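青少年橄榄球选材与训练项目进展报告(第2期)
提交单位:Hindadis 体育发展中心
呈送:Trurneck 基金项目管理部

一、执行情况
本期自一月起执行,覆盖11所中学。报名学生222人,完成体能初测后,80人进入周期训练。初测项目为四十码冲刺、立定跳远、折返跑和握力,数据已录入 Dauda 系统,缺测者于下期补测。

二、训练安排
训练分设 Dauda 和 Clirkumlow 两个场地,每周各两次,下午四时半开始。前四周以传接球、跑位和低强度对抗为主,第五周起按位置分组。锋线组的阻挡技术课时比计划少两节,原因是 Clirkumlow 场地草皮养护延期。室外课的着装要求已随训练通知下发。
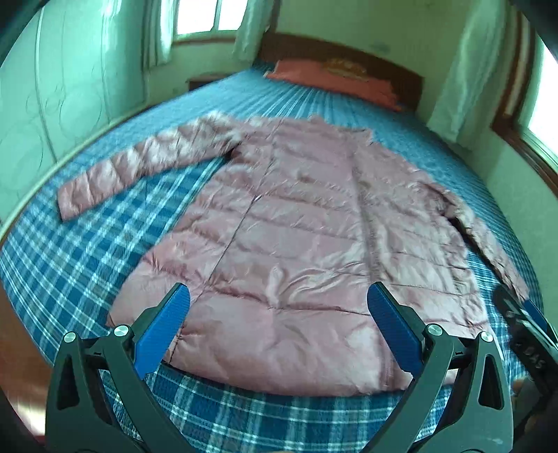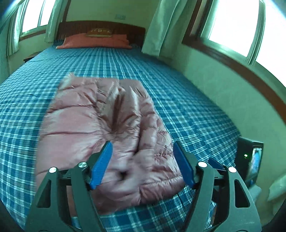

冬季外套平铺在床上。

Clirkumlow 场地方面回复称,草皮养护已经收尾,下期可恢复每周两次的使用时段,所缺课时可排在傍晚补上,但照明费用须另行结算。该方同时要求训练方提前一周提交分组名单,并建议锋线组与跑动组错开入场。

三、经费
器材支出按预算执行,头盔与护肩已全部到货并完成编号。交通费超出本期额度,超出部分拟从教练培训科目调剂,调剂申请见附件二。照明费用未列入原预算,待收到报价后单独报批。

四、存在问题
1. 持证教练不足,位置分组后每组仅能配一人。
2. 两所学校的考试周与复测时间冲突,复测顺延。
3. 家长知情同意书回收较慢,未交者暂不参加对抗训练。

五、下期计划
完成补测与复测,补足锋线组课时,组织一次校际腰旗赛。入选海外试训的名单在复测数据核对后报送。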